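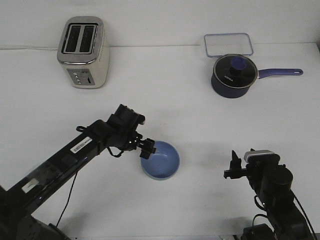 Riltel's reply to our July note was that a gripper which lets go of a bowl once is a nuisance, and one which lets go every time the controller restarts is a safety matter. They asked us to treat it as the second kind, and we have. This report covers what we found and what is left to do.

Kitchen handling project, Mikkelsen site
Progress report to the Ekness fund

The fault
On a Wednesday morning the left arm dropped its hold during a bowl transfer and then swung back toward its start position at normal speed. The bowl landed on the table and did not break. No one was inside the marked area. We stopped work and logged it as a safety event.

The controller had lost its link to the left gripper for 4 seconds. When the link came back, the software assumed a fresh start and sent the arm home without asking the operator. It should have held still.

Cause
We went through 3510 logged moves and found 73 short dropouts, all on the left side. Most were too brief to trigger a restart, so they had gone unnoticed. Flexing the gripper cable by hand at the wrist brought the fault on. Beltico supplied a new cable and we fitted it the same day.

Changes made
The arm now stops where it is after any loss of link and waits for a person to clear it. Both arms run at reduced speed until the tests below are finished. Cable checks have been added to the start-of-day sheet. We also moved the stop button closer to the operator's chair, which Riltel had asked for in the spring.

Testing
We planned 100 bowl transfers with the new cable, with the link pulled on purpose during some of them. The runs are under way. The toaster and saucepan tasks stay on hold until the bowl runs are signed off.

Budget and schedule
The cable and labor came out of the repair line and we are not asking for more money. The saucepan work will start later than planned. We will send new dates once Beltico has returned its findings on the old cable.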